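Bowls, slats and a very shiny table

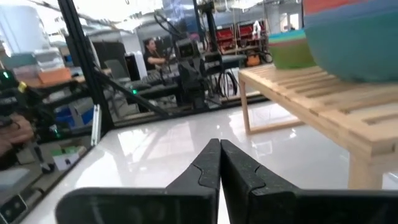
So I've been meaning to write about the bowls for weeks, because three of you have asked, and every time I sit down to do it I end up washing them instead.

The short version is that I went off to buy one serving bowl for Harpreet's lunch and came home with a set. The big one is teal on the outside with a sort of coral orange up near the rim and a bit of lighter blue, and I'd have paid for that one alone. But then there were the little ones, lime green at the bottom and pale turquoise at the lip, all nested together, and the chap on the stall said 55 for the lot or 40 for the big one by itself. You see my problem! I tried 50 and he laughed at me, quite kindly.

Anyway. They don't fit in my cupboards. I measured nothing before I left the house (I never do) and the big one is too wide to go through the door of the only cupboard with a deep enough shelf. It goes in if you tip it on its side and swear. Getting it out again is worse, and I wasn't going to do that every time somebody wanted salad.

Which is how I got on to the slatted stand. It's a pale pine thing, low, like a little bench, and it used to live in the bathroom with towels on it. Aileen was round for a cup of tea, looked at the bowls sitting on the floor by the radiator and said why don't you put them on that. I said it'd look like a sauna. She carried it through anyway and plonked it on the right-hand side of the white table, and I have to admit it looks lovely. The wood takes the edge off all that white. I'd also worried the bowls would look too bright in there, and they do a bit, and I like it.

The other nice thing about slats is the air. I'm a terrible one for putting things away damp, and the old serving dish always had a ring of water under it that I'd find two days later. Now the drips have somewhere to go. They go on the table, obviously, but a tea towel underneath for half an hour sorts that out.

About the table. I love it and I would not buy it again. It's so glossy that every light in the ceiling shows up in it as a big white smear, and you can see every crumb, every fingerprint, and the place where Tharun put a hot mug down in my first week of owning it. I've tried all sorts. What works best is a barely damp cloth and then a dry one straight after, going the long way. Any sort of spray leaves it streaky, and the streaks only show once you've sat down with your dinner.

I did stick felt pads under the legs of the stand so it wouldn't scratch. The first lot came off within a week and left gummy little circles, so I cleaned those up with a drop of cooking oil and bought better ones. If you're doing the same, wipe the bottoms of the legs first! Mine were still dusty with talc from the bathroom.

Lunch itself was fine, thank you for asking. There were 6 of us, the big bowl had a potato salad in it (Rosaire's recipe, with far more mustard than you'd think) and the small ones did for olives and pickles and then later on for ice cream, after a quick rinse. I've promised to write the potato salad up properly and I will, probably in April when the new potatoes start looking decent.

Meanwhile the bathroom towels are in a heap on the edge of the bath, so if anyone has seen a nice cheap shelf, please tell me in the comments. Narrow as you like. I promise to measure first.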